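Surkiditz Community Help > Home and Workshop Robots > Buying and Kits

Is the Drencombe two-arm kit worth it if I only want the simulator first?

Posted by tornia_reader, Feb 9, 2020

Hello all. I am thinking to buy the Drencombe two-arm kit for our small workshop, where we want it to clear plates and wipe a counter in the staff kitchen. The seller offers a simulator license before the hardware, with 30 days of trial, and after this you decide if you take the arms. My worry is that the simulator is only for nice demonstrations and teaches me nothing about the real machine. Also I do not understand if the kitchen room is included in the basic license or if it must be bought apart. My computer is not new, it has a modest graphics card. Has somebody used it for work like this? Please excuse my English, I will try to answer if something is not clear.

alhassan_bench

Kitchen room is included. The Alhassan room pack is the one you pay extra for, and you don't need it. Turn shadows off on an old card, it gets much faster.

slow_and_level

I have used the trial and afterwards the full license, so I can answer with more detail. I am also not a native speaker, so I will write simply.

The installation took me one evening. The download is big and the installer does not show the progress, so please be patient and do not close it. When you start the first time, choose the small room and not the full apartment. With the apartment I had 11 frames in a second, and it was not possible to steer the arms in a comfortable way. With the small room I had roughly 30, and this is enough for learning.

For the task of plates, I advise to start with one plate and one arm, and leave the second arm parked. The default view is from the robot itself, so your own arms cover a part of the counter. I was annoyed by this in the first days, but later I found it useful, as I learned to move the wrist to the side before I judge the distance to the rim. You can add a second view from the ceiling in the settings, under Cameras, but on an old computer it costs speed.

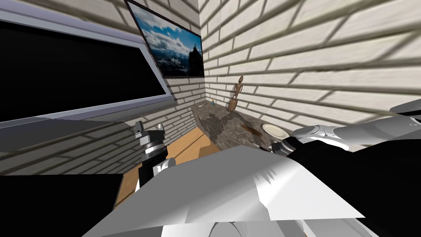
The approach speed is set to 80 percent when you install, and in my opinion this is too much for a beginner. I put it to 20 and my attempts became much calmer. After you change the speed you must save the profile, otherwise the program forgets it at the next start. I lost my settings two times before I understood this.

About wiping I can say less. The stains on the surface belong to the texture in my version, so they do not disappear when you pass over them. You can practice the movement but you cannot measure the result. If wiping is your main purpose, I would ask the seller for a demonstration with real arms before you pay.

For the plates I would buy the license again. The grip force I would not trust from the simulator, this must be adjusted on the hardware.

tornia_reader

Thank you both, very helpful. I will take the trial with the small room and write to the seller about the wiping.

gridlock_ed

Check the cable length too if you get the arms. Mine came with the short ones and the longer set was out of stock for most of February.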